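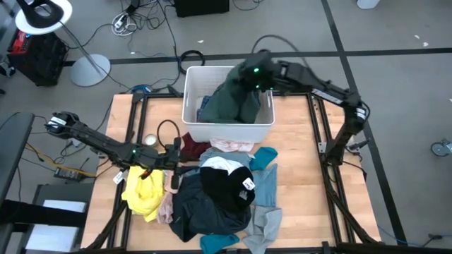
Flevent launches textile sorting guide for shared laundries

LEDDALE, August. Flevent has published a revised sorting guide for shared and small commercial laundries. The guide replaces the 12-page leaflet issued with earlier Villalobos washer ranges and is supplied free to existing account holders.

The new edition runs to 128 entries, arranged by fibre, weave and finish. Each entry gives a maximum wash temperature, a spin limit and a drying method. Mixed fibres are listed under the component with the lowest temperature limit.

Loading advice has been rewritten. Drums should be filled to three quarters of their volume for cotton and to half for synthetics and knitwear. Garments should be separated before loading, with sleeves and legs pulled out straight and zips closed.
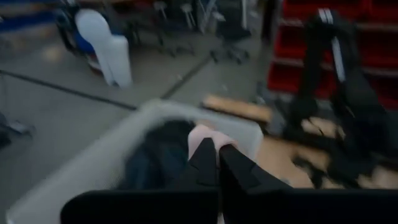
Pale and dark items are treated as separate loads at all temperatures above 30 degrees. Dark items new to the laundry should be washed alone for the first two cycles.

The guide was trialled at 16 sites in the Leddale area, which together process nearly 300 loads a day. Comments from the sites led to a larger typeface and a wipe-clean cover.

A companion wall chart, Sudden, covers stain treatment by type and is sold separately. Both items can be ordered through the Flevent trade desk, open from 8 am to 5 pm.

Notes to editors: Flevent supplies laundry equipment and printed operating materials. Review copies are available on request.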